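Keeping Bread Fresh at Home: Our Project Report
Sewwandi Gamage and Christos Stefanou

We chose bread because both of us throw far too much of it away, and because our tutor, Nele Kramer, told us early on that the best projects begin in your own kitchen (she was quite right, and it was also a lovely excuse to eat a great deal of toast).

Over 11 days in August we kept plain white loaves in four ways — in a paper bag, in a cloth, in a lidded tin and in the fridge. Every loaf came from the same small bakery, Plovow, and weighed 596 grams when we brought it home. Each morning we cut one slice, pressed it with a thumb, smelled it and wrote down what we thought, which led to more friendly arguments than we had expected!

The fridge loaf went firm first, and by the second morning neither of us wanted it without butter. Paper kept the crust nice but let the middle dry out. The tin was the softest by a long way, though it was also the first to show mould, and we had to stop using it early. Cloth came somewhere in between, and it is what Christos's family have gone on using.

We also asked 13 classmates where they keep their bread at home. Most said the worktop, still in its bag.
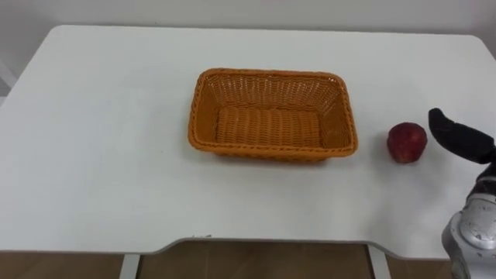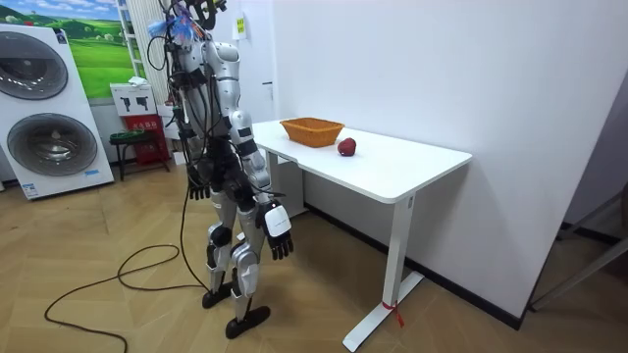 Where should you keep a loaf you can't finish in two days?

Slice it and put it in the freezer in a well-closed bag, then toast the slices straight from frozen as you want them.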